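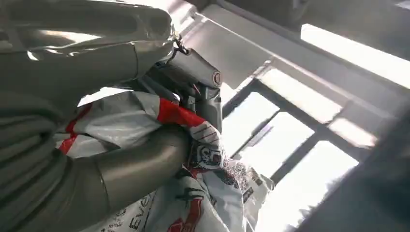
White shopping bag, red printed band, round logo in black and red.

Carrier Bags – Gullden Packing Room

Gullden keeps used carrier bags for packing small orders and filling gaps in cartons. The gallery covers the bag types in stock and how they are sorted. Stock was last sorted in May. Notes on handling follow for each group.

White plastic, printed
Crumples heavily and holds its creases. The surface is glossy and throws back light along the folds. Bags of this type are flattened by hand, folded lengthwise and stacked with the print facing up. Print color has no effect on sorting.

Storage
The Endgate shelf holds 4 bins, each 90 cm wide. One bin takes 200 folded bags before the lid stops closing. Total stock at the last sort was 675. Bags with split handles go to the bottom bin and are used as filler only.

Filler use
Two crumpled bags fill the corner of a medium carton. Do not knot them – a knot makes a hard point against the contents. Glassware from Janjua is wrapped in paper first.

Outgoing
Torn bags are pressed into a sack and sent to the Clellness drop-off with the stretch film. Receipts and paper labels are removed beforehand.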